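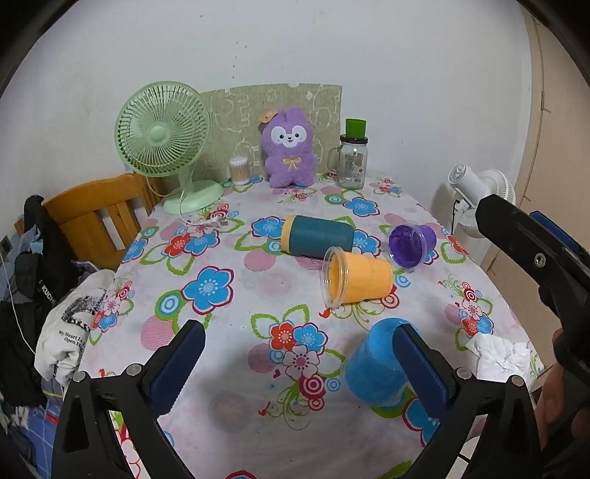 **Practice nets – how do you stop a matting wicket sliding?**

posted by bresell_leggie

Hi all. We got a second hand coir mat for the back net at Grelletora, laid straight on concrete. Plays ok for 15 minutes then the batting end creeps forward and rucks up right where a good length ball lands. Had one kid take one on the collarbone last week, no harm done but it put me off.

Tried tent pegs at the sides where theres grass, they just pull out. Don't want to drill if I can help it, slab belongs to the school. Budget is some 2,000 all in and the mat ate half. Also does coir shrink?? Pretty sure it was longer in February.

**Tolera Tsegaye**

Yes coir shrinks. Gets soaked, dries, comes up short, then you stretch it again. Normal.

For the sliding – you need tension lengthways, pegs on the sides do almost nothing. What we did at our ground:

- sewed a steel bar into a hem at each end
- ratchet straps from the bar to ground anchors in the turf past the slab, two each end
- pull the bowler's end first, then the batting end, then go back and do the first one again
- slack it off when you pack up or the stitching goes

Anchors want to be the long screw-in type, not pegs. If your slab runs right up to the back fence you're stuck and will have to ask the school about bolts. Ours said yes in the end, four holes with caps on so no one trips.

Sweep the concrete before you lay it, every time. Grit under the mat acts like ball bearings. And dont let anyone bat on it once its rucked, stop and pull it tight, collarbone is lucky.

**sendora_2nds**

just get turf glued down. we paid 3,270 for ours with the underlay, never moved. bounce is a bit high for the juniors

**Kazlauskienė**

Glue is no use to him if the school owns the slab.

Rubber underlay helps some. We put old gym matting under the first couple of yards at the batting end and it grips much better – slower bounce though, our seamers moan. Didn't fix it fully, still needed straps like Tolera says. Check the edges of yours too, if the binding's gone it will never pull straight.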